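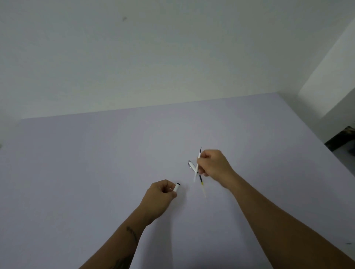 Pen work at the hand bench, Clevville: cap in one hand, barrel and refill in the other.

Home | Our Work | Grants | Reports | Contact

Progress report to the Segura fund: automation at the Clevville pen shop
Prepared by Léonie Roussel, shop lead

Dear friends at Segura,

Thank you for your patience with this one, which I promised you in August and then kept adding to (you know how I am). There is a good deal to tell. The two Zistetti arms are bolted down and running on the morning shift, and they now do the part of the job our people liked least, dropping refills into barrels and pressing the caps home, hour after hour. We had 22 people on that line when we wrote to you for the grant and we have 22 today, which I know was the first thing you would want to hear.

What has changed is where everybody sits. 10 of them have moved over to the hand bench, where pens get taken apart, looked at, and put back together or set aside. The arms are quick but they have no feel for a refill that sits a hair too high, and our people do.

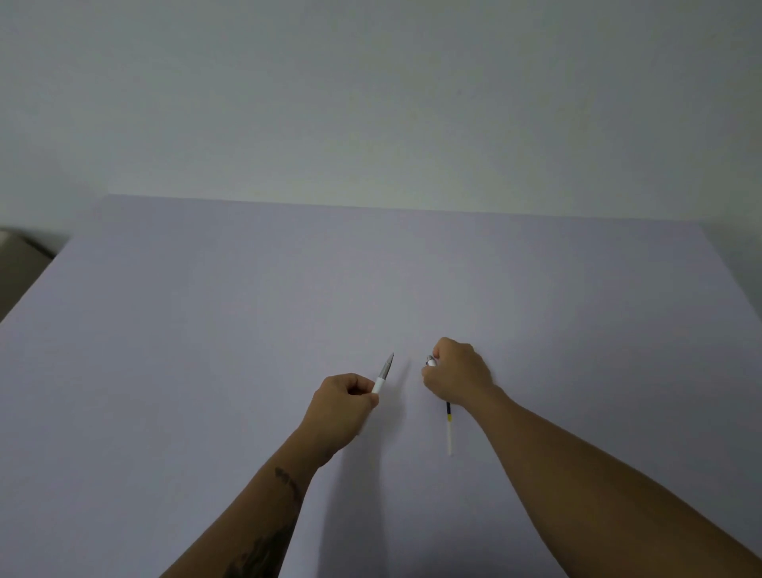
We also ask the bench to help us teach the arms. Before a new pen goes on the line, a few of the old hands work through it slowly and we talk about each grip and turn, and then the technician from Skesden sets up the program from that. It takes longer than his way of doing it! But the first model we did like this needed far less fiddling afterward, and the people at the bench were pleased to be asked.

I should own up to the harder parts too. The early weeks were noisy and tense, and several folks told me plainly they felt they were training their own replacements. We sat down together, more than once, and put it in writing that no job goes because of the arms during the grant period. That helped, though I wouldn't say the worry is gone. Sore wrists are down a little by what people tell me, and I have asked the clinic nurse to keep a proper record from now on.

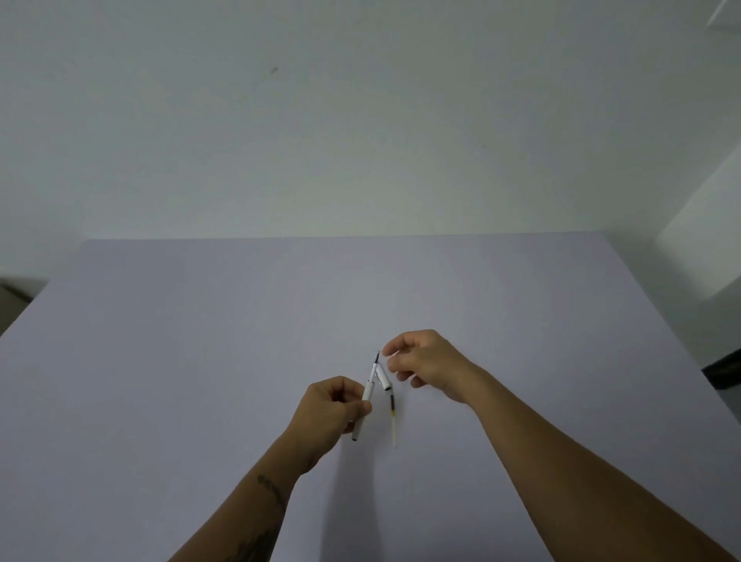 TRAINING AND SPENDING

So far we have used 73 percent of the grant. Most went to the arms and the guarding around them, and the rest to paid training hours, which ran higher than I planned because the evening shift asked to join in and I couldn't bring myself to say no. Still to come are better lamps and stools for the bench, and a second round of lessons on clearing a jam safely.

Do come and see us when you can. Mornings are best, before the line stops for lunch.

With warm thanks,
Léonie

We use cookies to make this site work better. Accept | Settings

Contact us | Copyright Clevville Pen Shop | Back to top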